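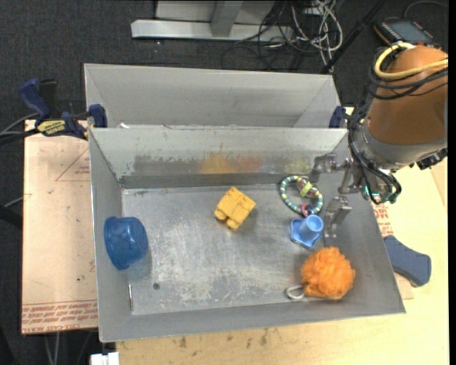

4.3 O dia de portas abertas

Confesso que a ideia de usar o dia de portas abertas como fonte de dados foi da Afaf Rizk, e que eu fui contra até à véspera. Receber visitas já dá trabalho que chegue, e andar com um caderno atrás delas parecia-me pedir demais! Mas lá fizemos a experiência, a 30/09/2018, na sala grande do Flernaveo, com o braço a trabalhar sobre as caixas metálicas durante a tarde toda.

Passaram pela sala quase 600 pessoas. Dessas, 61 aceitaram responder ao nosso inquérito curto e 53 entregaram-no completo (as outras deixaram em branco a pergunta da idade, que continuo a achar mal formulada).

Figura 2. A caixa de trabalho da demonstração, com a pinça aberta e sem nada entre os dedos. Na caixa estão, entre outros objetos, um copo azul translúcido, um brinquedo amarelo e uma esponja de banho de rede cor de laranja.

O que mais me surpreendeu foi a conversa à volta da mesa. Eu ia preparada para perguntas sobre o controlador Umport e sobre o tempo de ciclo, tinha até um gráfico impresso, e quase toda a gente queria era apostar no objeto seguinte. A esponja da Figura 2 foi a favorita das crianças, os adultos iam mais pelo copo. O Walid Kanaan começou a anotar as apostas nas costas dos formulários, e é daí que vêm as categorias da secção seguinte – nada disto estava no protocolo inicial.

Também aprendemos alguma coisa com as falhas. Quando a pinça fechava no vazio, as pessoas chegavam-se mais à mesa e punham-se a dar conselhos ao braço em voz alta (um senhor insistiu que se devia abanar a caixa). Nos formulários, estes momentos aparecem descritos com mais pormenor do que as preensões bem-sucedidas, e foi por aí que o Fares Nimri e eu começámos a codificar as respostas abertas.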